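Gralto Kitchen Bench
Simulated kitchens for trying out grippers, arms and wrist cameras

Kitchen Bench is our set of ready-made kitchen rooms for the Gralto simulator. You load a room, drop in your arm, pick a gripper from the shelf (or import your own) and start opening things. Cabinets, drawers, refrigerators - everything with a hinge or a rail moves, and every joint can be tuned.

We started it in June as a small test room for our own gripper work, and it grew fast because we kept wanting one more appliance! The current release has 28 rooms and 325 loose objects, from fruit and cans to trays and floppy packages. Each room comes in 2 sizes, compact and full, so you can find out early whether your arm has the space to swing a door all the way or will end up wedged between the door and the wall.

What you can compare

Grippers. The same task can be run with a parallel jaw, a three-finger hand or a suction cup without touching the rest of the setup. Handles are where the differences show up first. A slim vertical bar is friendly to nearly every parallel jaw we've tried, while a recessed drawer pull sends some of the wider fingers straight home. Finger length, pad width, pad friction and closing force are all plain numbers in one settings file, and you can change them between runs.

Arms. Bring in any arm with a standard robot description file. Reach and joint limits are respected, and the base can be put on the floor, on a pedestal or on a mobile platform. Top refrigerator shelves are a lovely test for this. An arm that looks plenty long on paper may get to the shelf with its elbow already in the door bins, and you'd much rather learn that at your desk.

Cameras. Put one on the wrist, one on a post, one wherever you like. You can save color, depth and object masks together. We're fond of a low side view for drawers and a high wrist view for shelves, but try both - the results surprised us more than once.

Controllers. Position, velocity and impedance control are built in, and there's a simple hook for your own. Doors are where impedance control earns its keep. If you've only ever run position control on a hinge, give it an afternoon.

The comparison sheet

Every batch ends with a sheet that puts your setups side by side: success rate, time to grasp, peak contact force, number of regrasps and a list of the collisions with whatever was hit. Click on any row to replay that run from any camera in the room. The default batch is 60 runs per setup, with object positions and lighting shuffled from one run to the next and the same shuffle used for every gripper. You can fix the seed if you want to chase down one stubborn failure.

Hudus and Pranar

Two add-ons work with Kitchen Bench and are worth a look.

Hudus is the gripper library. It has ready-to-load finger shapes and soft pads, plus a little editor for drawing your own fingertips. We use it daily and it's great fun. Draw a hooked tip, load it, pull on a freezer drawer, go back and make the hook shorter.

Pranar handles the controller side. It records a run, lets you change stiffness and damping on a slider and plays the same approach again. Very handy for that moment when a door comes unstuck and the arm wants to lurch backward.

Before you buy

A few things Kitchen Bench does not do well yet. Door seals are modeled as a simple breakaway force, so the soft tug of a real rubber gasket is only an approximation. Liquids are not supported. Bags and wraps bend, but they don't tear. Glass shelves are solid to the touch and behave well in contact, though cheap depth cameras see real glass much worse than ours do, so add sensor noise if you plan to move to hardware.

What you need

A desktop machine with a recent graphics card
The Gralto simulator, current release
A robot description file for your arm, or one of the arms included
Hudus and Pranar are optional and sold separately

Licenses are per seat, and classrooms can share a pool of seats. Updates to rooms and objects are included for as long as the license runs. A trial version with one compact room and a parallel gripper is on the download page, and it doesn't expire.

Page updated 08/11/2021

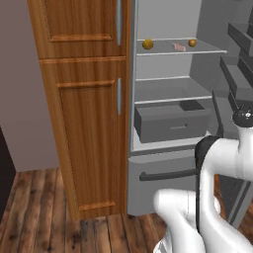
White arm at the freezer drawer, refrigerator door open. Rendered in Kitchen Bench.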